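Swapping fingers on a small gripper and checking them with the wrist camera

Posted 25/12/2020

I've had the Nunden arm on my counter since May, and the part I fiddle with most is the fingers. The stock ones are fine for blocks. For anything thin or slippery they're hopeless, so I bought a set of the black Bunnag fingers and spent a long evening comparing the two. Here's how I do it now, after getting it wrong a few times!

What you need: the arm, both sets of fingers, the little hex key that came with the gripper (I keep mine taped to the power supply), a tray with a rim, and whatever you want to pick up. I run everything off a Deton controller, but the steps are the same if you have something else with a jog mode.

Start with the power off. Open the gripper by hand until it stops, then take out the 2 screws on each finger. They're tiny and they love to roll, so put a towel down first. Slide the new finger on until it seats flat, and only snug the screws for now. Do the other side, close the gripper gently, and look at the tips from the front. If one is sitting higher, nudge it, then tighten.

Next, power up and redo the zero. I skipped this once and the gripper thought it was closed when it was still wide open. In the Gumness software it's under Tools, then Gripper, then Set Closed. Hit it with the fingers just touching, with no squeeze.

Now the camera. Mine is on the wrist, looking down past the fingers, and longer fingers change what it sees. You want both tips in view, coming up from the bottom, with enough room past them to tell what you're reaching for. Tilt the mount a little at a time and check the preview after each change.

Then jog down to the tray, slowly. I set the speed to 12 percent for this bit and keep a hand on the stop button. Going in at an angle to the rim is a good test, much better than lining everything up nice and square, because you find out fast whether a finger is going to bump the edge before the other one gets to the floor.

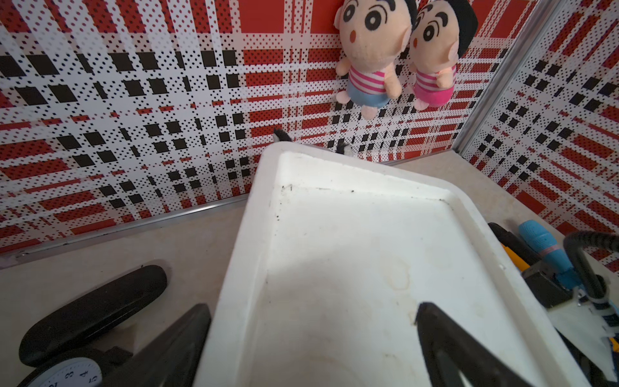 Once you like the height, save it as a waypoint and run the same pick 32 times with each set. Yes, it's boring (I had a podcast on). Write down every miss and what kind it was, dropped or never grabbed, because those need different fixes. Drops usually mean more grip force. If it never grabs, go back and look at your tip height.

My saved force setting for the Bunnag fingers is 261 in Gumness units, whatever those are. Start lower than that and creep up. I'm doing the rubber tip covers next, once I find where I put them.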